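From: Ese Ogbonna
To: Grulley Street Seed & Fruit Swap list
Date: 10/24/21
Subject: Re: Storing fall fruit without a root cellar

Ghassan Hijazi wrote:
> I have a second-floor apartment, a hall closet and more pears
> than I have friends. Everything I read starts with "in your root
> cellar." Last year I kept the lot in a bag on top of the fridge
> and by November it was soup. Is there any hope for me, or should
> I just learn to make pear butter? Also, does anyone still want
> the Rukance jars? They're taking up the closet.

Ghassan,

There is hope, though not for the top of the fridge. That is the warmest shelf in most kitchens, and you have been running a small incubator up there.

I have stored fruit in three apartments and one house with a basement so damp it grew its own salad. The apartments did better. What you want is a cool spot that stays dark and that you walk past often enough to feel guilty about. An unheated hall closet on an outside wall will do fine. Put a thermometer in it for a night before you commit.

Pears are the fussy ones. Pick them hard, chill them, then bring them out a few at a time to ripen on the counter. They go from gravel to perfect to compost in 2 days, usually while you are at work. Press near the stem. If it gives a little, eat it standing up over the sink.

As for order of work, I do it like this:

1. Spread everything out on a cloth and look it over before any of it goes in a box. One bruised piece will take its neighbors with it, and it will start with the ones you liked best.

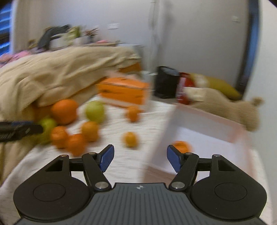

2. Sort into keep, eat this week, and cook tonight. Be harsh. I have never once regretted moving something to the cook pile.

3. Wrap the keepers singly in newspaper and lay them in a shallow box, one layer deep. My mother-in-law goes three deep and claims it makes no difference. I have seen her boxes in January.

4. Check every 7 days. Put it on the calendar or you will not do it.

Keep the apples away from the potatoes, and keep both away from the onions, who get along with no one.

On pear butter: yes, learn anyway. 20 pounds of fruit cooks down to an insultingly small number of jars, which solves your closet problem. I'll take the Rukance ones if they still have lids. If they don't, I already own plenty like that.

Ese

--
To leave this list, write to the list owner. Please trim your quotes.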